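Ticket 871
Queue: Demo cell
Site: Gorholm, ground floor
Subject: Bin picking cell stops partway through runs, open day in June
Status: Closed
Priority: High until the open day, then normal

Reported by the Wurness demo team:

The arm stops over the bin partway through a run. It happens on the mixed items program only. The single item program runs to the end. We have visitors coming through in groups from 10 a.m. and each group gets one run. At the rehearsal we lost 6 runs out of 15. The pendant shows a path deviation stop each time and the arm has to be jogged clear by hand before we can restart. That takes longer than the slot we have for each group.

Update 1, support:

Please send the controller log and the current program. Also confirm whether the bin has been moved or swapped since the cell was set up.

Update 2, demo team:

Log and program attached. The bin was taken off the table for cleaning and put back. We lined it up by eye with the old marks. Same bin as before.

Update 3, support:

Log read. All 6 stops are on moves toward the left wall of the bin. Joint load goes up before the stop on each one. Two possible causes: the bin is out of place and the gripper is touching the wall, or the cables on the wrist are running out of slack on that side. Do not raise the load limit to get past it. Please check the bin position first and send a picture of the cell with the arm in the bin.

Update 4, demo team:

Bin position checked against the setup sheet and corrected. It was off toward the front of the table. Ran the mixed program again at reduced speed and it still stopped on the left side. The items in the bin are the ones we plan to use with visitors.
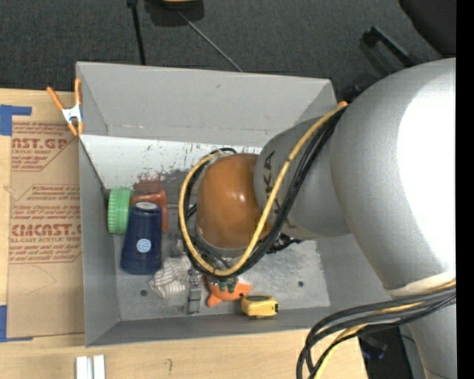 Arm in the bin with the mixed items, cables at the wrist joint.

Update 5, support:

Thanks, that helps. The yellow cable and the black bundle go across the gray section and loop around the orange-brown joint cover, down over the bin. The loop is low enough that it can catch on things when the arm goes for items at the left or front. The bottle and the green piece are both on that side, so this fits the log. We can't see the gripper from this angle, so check the fingers separately.

Please do the following with the arm powered down:

1. Release the ties on the upper arm and feed the extra length back toward the base.
2. Keep enough slack at the wrist for a full turn in both directions. Turn it by hand with the brake released and watch the loop.
3. Tie the yellow cable and the black bundle together above the joint cover. Leave the ties loose enough for the cables to slide.
4. Set the approach height in the mixed program to 800 mm above the table. It is lower than that in the file you sent.
5. Check that the orange spring clamp on the upper left edge of the bin is outside the path. If the bin needs to be held there, add the clamp to the collision model.

Update 6, demo team:

Steps 1 to 4 done. Clamp added to the collision model. Gripper fingers checked, no damage, one screw was loose and has been tightened. Ran the mixed program 15 times with no stops. We also ran it with the bottle up against the left wall and it cleared.

One question. Orozco asked if visitors can put their own items in the bin. Is that OK?

Update 7, support:

Only with the arm stopped and the guard switch open, and only items on the list Gurkar approved for the gripper. No keys and no phones.

Update 8, demo team:

Open day done. One stop in the afternoon, a grip failure on the striped cloth, cleared from the pendant in the normal way. No path deviation stops. OK to close.

Closed by support. Cable routing change to be added to the setup sheet for this cell.

Gorholm Support Desk | Contact us | Back to top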